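Play and Materials in the Early Years
Handout 4: Building bricks, sorting and putting away
Lecturer: Eduard Bednárik
Version of 20 November 2018

Please read this handout before the seminar and bring it with you. The reading from Ó Briain is pages 2 to 11 of the course reader. The old version from April had a mistake in the task at the end, so please do not use it.

1. Why we speak about bricks

In most nursery rooms there is a box of plastic building bricks, and in most of them the box is the least planned material of all. The paints have a place, the books have a shelf, and the bricks are poured out on the table in the morning and swept back before lunch. In this lecture I want to look at bricks as a material which must be prepared, in the same way as we prepare water play or clay.

I will use three words. The "field" is the surface where the bricks lie and where the child works. The "store" is the tray or box to which they return. The "piece" is one single brick. Ó Briain uses "zone" where I say "field", but the meaning is the same.

2. The piece

A brick of this kind has studs on its top. The studs tell the child many things before any building begins. They show which side is up, they give the fingertips something to feel, and they can be used for counting. A brick with eight studs in two rows of four can be understood by a young child as "a long one", by an older child as "four and four", and later as "two times four". We do not need to hurry the child from one to the next.

When a child picks up a small brick, the field around it matters. If the bricks lie in a heap, the hand takes whatever is on top. If there is some free surface around the brick, the child can choose, and we can see what was chosen.

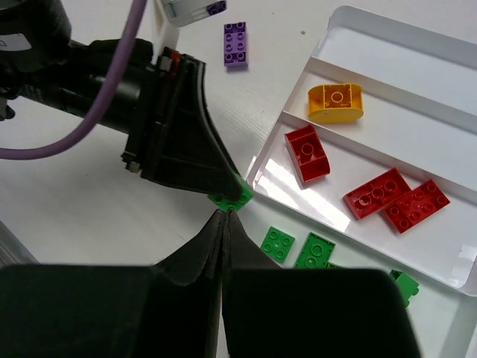 Photo: course archive, Plornholm

Compare the green brick, which is held just above the table, with the purple one resting on it. The purple brick has its eight studs in two rows of four, and on a white table its colour and its shape are both very easy to read. This is the first practical advice of the handout: choose a plain, light surface. A patterned tablecloth is pretty, but small pieces are lost in it, and a child who has weak sight will be tired much sooner.

In the seminar we will practise naming a piece in a fixed order: first the colour, then the shape, then how it lies. For example, "green, rectangular, turned diagonally". It feels a little stiff at the beginning. After some practice you will find that your observation notes become shorter and that a colleague can understand them without asking you.

3. The field

Students often ask me how many bricks should be given. The set we keep in the store room has 275 pieces, and the label on its box says Brekley. I have never put the whole set on one table and I do not recommend it. Too many pieces make a noise for the eyes. The child moves them from side to side and does not begin.

With too few pieces there is another difficulty. When two children share a table, each of them guards what he or she has. I prefer a quantity which leaves the table visible between the pieces, so that there are gaps where a hand may come in and where a small building may stand.

Do not arrange the bricks in lines before the children come. Lay them down loosely, some lengthwise and some turned. A line looks finished, and many children are afraid to disturb it.

4. The store

The store is a part of the game. If it is a deep box, the brick disappears with a loud sound and the child learns only that tidying means throwing. A shallow tray is better for the first months. The child sees the bottom, sees each piece after it has been put in, and can change his or her mind.

Some trays are divided by strips into bands. These are useful for sorting, but please do not explain the bands at once. Let the children discover whether a band is "for the green ones" or "for the long ones". In the Potix observation, which you have in the reader on page 177, one group made a band for bricks they did not like. It was a perfectly good rule and everybody kept it.

Put the tray at one side of the field and leave it there. If an adult carries it around to collect the bricks, the work of bringing them is taken away from the child. The tray may stand at a slight angle if it is easier to reach like this.

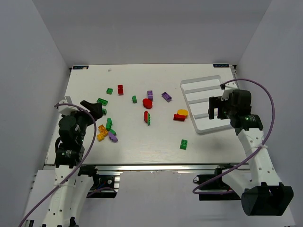

5. Task for the seminar

Work in pairs. You need one light table, one shallow tray and a handful of bricks in several colours.

a) Spread the bricks loosely and place the tray at the right or the left side. Write down which side you chose.

b) Look at the field in silence for one minute. Then write a short description of three pieces, using the order colour, shape, position. In the photograph you could begin at the upper left of the bricks, where a small green brick lies just left of a dark red one. The dark red brick stands lengthwise towards the back.

c) One of you sorts the bricks into the tray by a rule and does not say the rule. The other watches and tries to write it down.

d) Change places and use a new rule. Sorting by colour is allowed only once.

e) Compare your notes. Where did you need a word which you did not have?

6. Written work

Please write an observation of one child or one adult putting bricks away. The limit is 3,000 words including the notes. Describe first what the hands do, and only after this what you think it means. If you observe a child, the consent form must be signed before you begin, and the name of the child must be changed in the text.

Bricks may be borrowed from the store room. Return them sorted, by any rule you like, and leave the rule on a piece of paper in the box.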